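Cheuk-hei Hsiao
Mar 20, 2026

I've been renting out the upstairs unit of my house on Listska for a while now and I just finished my taxes for it. A few people asked me to write up how I keep the records, so I'm doing it as a thread. I'm not an accountant. This is only what I do.

First thing: separate checking account. Rent goes in, repairs come out, nothing else touches it. The first year I ran everything through my regular account and spent most of a weekend picking plumbing parts out from between groceries.

The account is at Imirgate, the small credit union by the bus station. No monthly fee. They let you download the whole year as a spreadsheet, but only until the end of the next July, so do it in January and save it in two places.

Second: every receipt gets a photo the day I get it. Hardware store receipts fade. I had one from Orlandini for a kitchen faucet that was a blank strip of paper by the time I needed it. They reprinted it for me, but I had to go in with the card I paid with.

I name each photo with the date, the store and the amount. Year first, then month, then day, so they sort themselves. No fancy app.

I did try an app. It was called Istusen and it read the totals off receipts. It was fine on printed ones and bad on anything handwritten, and my plumber writes everything by hand. I canceled before the trial ended.

Third: the spreadsheet. One row per expense. Columns are date, who I paid, amount, category, and a note. The note is the part I used to skip and the part I now use the most. "Replaced shutoff valve under bathroom sink" means something two years later. "Plumbing" does not.

My categories match the lines on the tax form. Repairs, supplies, insurance, utilities, and so on. I started out with my own categories and then had to translate them every spring.

Repairs versus improvements is the one that gets people. Fixing the old water heater is a repair. Putting in a new one may not be, and the rules on how you write it off are different. I put a question mark in the note column for anything I'm not sure of and ask my tax preparer once, at the end, with the whole list in front of her.

This year the list had four things on it and the call took less time than parking downtown would have.

Shared costs. I live downstairs, so the water bill covers both units. I split by square footage. Some people split by number of people or by rooms. Pick one, write down how you got the number, and use it every year. Mine is on its own tab in the spreadsheet with the measurements.

To give you an idea of the size of this, my repairs for the year came to $3,311. The biggest single item was $711 for the back stair railing. The smallest repair I bothered to enter was a toilet flapper. Enter the flapper too.

Insurance went up $286. I called and asked what had changed and the answer was the roof age. They had the wrong year on file. I sent the permit for the new roof and I'm waiting to hear back. So there's one more reason to keep old paperwork where you can find it - I had the permit in a folder from before I ever thought about having a tenant.

Security deposit: it is not in the rental checking account. It sits in its own savings account and I don't count it as income unless I end up keeping part of it. Check your state's rules on this. Some are strict about where the money goes and whether it earns interest.

Mileage. I don't have any to speak of, I live in the building. If you do, write it down the same day. I have never met anyone who could rebuild a year of hardware store trips from memory.

Somebody asked how long this takes. Ten minutes on the first of the month, more if there was a big repair. Then one evening in February to check the spreadsheet against the bank download. If the two totals don't match, it's almost always a refund I forgot to enter.

Somebody else asked about paper copies. I keep the lease, the move-in checklist and anything with a signature on paper. Everything else is digital. The paper fits in one accordion folder - it was two before I threw out the appliance manuals.

I'll post a blank version of the spreadsheet once I take my tenant's name out of it. Same column order as I listed, plus the tab for the water split.

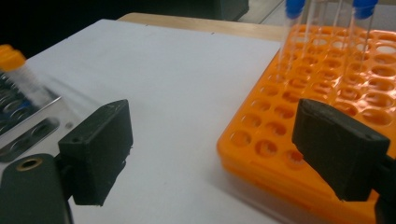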